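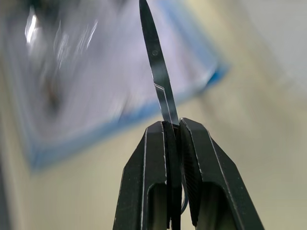

Burach Automation – End Effector Service Group

Grovano G-series finger set: product information and pad fault notice

Applies to: Grovano finger sets fitted to two-arm instrument stations
Status: on sale with the revised pad. Earlier sets need the check below before further use with sharp instruments.
Last changed: April

About the part

The Grovano finger set is a pair of dark, tapered fingers for a parallel gripper. Each finger has a cutout in its lower part and a ridged pad on the inner face. The set is made for thin handled tools: scissors, tweezers, forceps and similar. It is sold as a matched pair and the two fingers should not be split between grippers.

Most customers use it on tabletop stations where two arms share one work area and move instruments between a mat and a steel tray. The fingers will also hold small household items, pens and light containers, but the pad was designed around narrow metal shanks and that is where it works best.

What went wrong

We had reports of instruments turning in the grip. The gripper closed normally, the controller showed a good grasp, and the arm lifted. Partway through the move the instrument swung around the contact line so that the tip no longer pointed where the program expected. In two cases it then fell. Nobody was hurt in either one. In one of them a pair of scissors landed point first on the table beside an operator's hand, and that is the reason this page exists in its present form.

The fault was traced to the bond between the pad and the finger. On the affected sets the adhesive did not cover the lower end of the pad. With use, the loose end creeps outward and the pad no longer sits flat. The instrument is then held only near the fingertips. A short, light tool may never show the problem. A long one with finger rings puts most of its weight to one side of the contact, and that is enough to start it turning.

The gripper does not detect this. Finger opening at the end of the close is nearly the same with a good pad and a lifted one, so the grasp check passes. Please do not rely on it.

Marius Buzatu found the pattern while going through returned fingers in our workshop. Every pad that had lifted had done so from the bottom, and the upper end was still firmly attached on all of them. From the tip, which is how most people look at a finger, those pads looked fine.
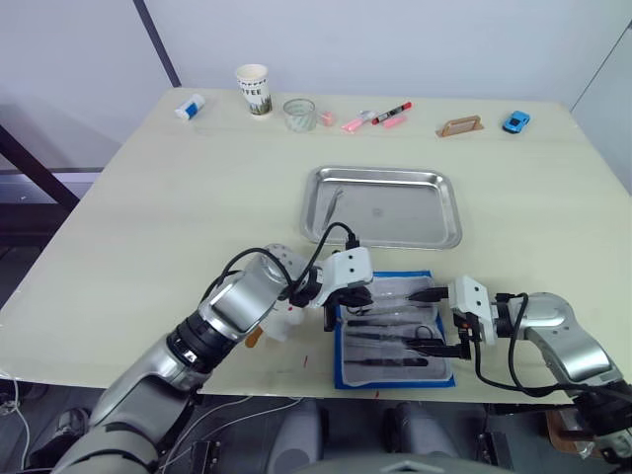

Two-arm station with instruments on the blue-bordered tray and the steel tray behind it.

Which sets are affected

Check the batch letter molded on the back of the left finger, under the screw boss.

Batch P: affected. Made with the first Plotow adhesive process.
Batch R: affected in part. Do the pad check.
Batch S and later: revised pad. No action.
No letter: treat as batch P.

If the letter has worn away, treat the set as batch P as well. Scuffing on the outer faces is normal and says nothing about the pad.

Pad check

You need a plastic feeler strip, a lamp and a clean cloth. Allow 10 minutes per gripper. Do not use a knife or a metal blade. It will lift a sound pad.

1. Move the arm to its service position with the gripper clear of the table.
2. Open the gripper fully. Remove any instrument by hand only after motion is stopped and the enable switch is released.
3. Wipe both pads. Dust in the ridges hides a raised edge.
4. Shine the lamp along the inner face from the side and look at the lower end of each pad.
5. Try the feeler strip under the lower edge, then along both sides. It should not go in anywhere.
6. Close the gripper on the test bar at the normal working force. Try to rotate the bar by hand. It should not move.
7. Write down the result and the batch letter for each finger.

If the strip goes in at any point, take the set out of use. A pad that fails on one finger means both fingers are replaced. Do not glue a pad back down. We had one set returned with what seemed to be ordinary contact cement on it, and the pad had shifted sideways far enough to touch the tool on one corner only.

Until the check is done

Affected sets may be used with blunt practice tools. For sharp or pointed instruments, stop using them. If that is not possible at your site, the following limits apply:

Pick height no more than 50 mm above the tray or mat.
Arm speed at the reduced setting, both arms.
No handovers from one gripper to the other.
Hands outside the work area whenever a tool is held. This includes straightening items on the table during a pause.

The last line is the one people skip. A paused arm looks safe, and a tool that has been creeping in the grip can drop while nothing else is moving. Use the stop, wait, and then reach in.

Keep the floor of the tray clear enough that a dropped tool does not land on another one and bounce. We have no measurement to support this, but it was the first thing the operators at Marinescu changed and we agree with it.

Cable loops

This is a separate matter and it came up in the same visits. The gripper cable needs slack for wrist rotation, and on many stations there is a good deal of it hanging near the tools. A loop that sags below the gripper can catch a ring handle or drag over the mat. When it does, it pulls the instrument sideways and the result looks very much like a pad fault.

Run the full program with no tools on the table and watch the loop on each arm. If it touches the table, the tray rim or the other arm at any point, shorten it at the forearm clip. Leave enough that the cable never goes tight at full rotation. After shortening, run the program again, slowly the first time.

Several stations we visited had both problems. Fix the cable first and then do the pad check, or you may replace a good set of fingers.
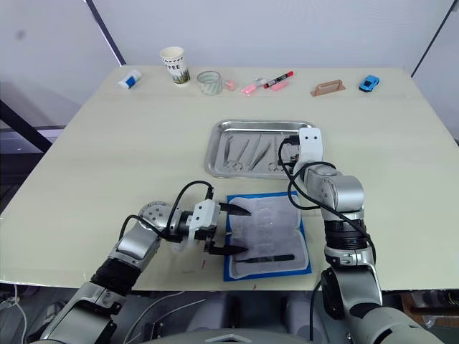

Nazar Polishchuk wrote to us that his station had passed the pad check on both arms and still let a pair of ring-handled scissors turn on the way to the tray. He had shortened the cable and changed the pick point twice. In his view the page put too much on the adhesive and not enough on where the tool is gripped, and he asked us to say plainly how far from the balance point a pick can be before the pad stops being the problem.

He was right to ask. We tested it on a batch S set and have added the limit to the specification below. With ring-handled instruments the center of the pad should be within 8 mm of the balance point. Outside that, a good pad can let the tool rotate on a fast move. Straight tweezers are more forgiving and we did not reach a limit with them at normal working speed.

To find the balance point, lay the instrument across a pencil and mark where it stays level. For scissors this is often further toward the rings than it looks. The pick point in the standard program library was set near the middle of the total length, and that was our mistake. The library has been changed. Programs already copied to your controller have not, so check them by hand.

Also check how the tip stands after the pick. The instrument should come out of the fingers in line with the gripper, with the same angle every time.
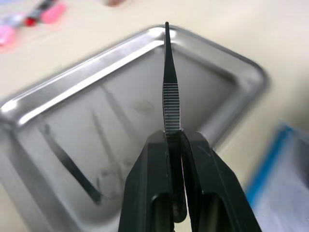 If the angle differs from one pick to the next, repeat the test with the arm at reduced speed. A difference that goes away at reduced speed points to the pick position or the force setting. A difference that stays is more likely the pad or a finger that is not seated square on its mount.

Check the mount screws before ordering parts. One loose screw lets a finger tip slightly outward under load, and the pads then meet at an angle. Tighten both screws on each finger in turn, a little at a time, with the gripper open.

Specification, batch S and later

Type: matched finger pair for parallel gripper
Finger color: black
Pad: ridged, bonded along full length
Pick position, ring-handled instruments: within 8 mm of balance point
Pad check: at fitting, then every 50 hours of operation
Cleaning: damp cloth, no solvent on the pad
Supplied with: mount screws, test bar, feeler strip

Solvent wipes are a common cause of early pad wear on any batch. If your cleaning routine calls for them, remove the fingers first and wipe the gripper body only.

Replacement

Batch P sets are replaced free of charge, used or unused. Batch R sets are replaced if either pad fails the check. Send both fingers together with the result from step 7. Please leave the pads as they are. Peeling them off removes the part we need to look at.

Replacement sets normally ship in 5 working days. Stations using sharp instruments are served first, so mention this on the form. New fingers change the tip position slightly, and the gripper has to be taught again before the first pick. Run the empty program once, then a blunt tool, then the real one.

Reports of a dropped or turned instrument should come to the End Effector Service Group even if the cause seems clear. Include the batch letter, the type of instrument, and whether the arm was moving or stopped.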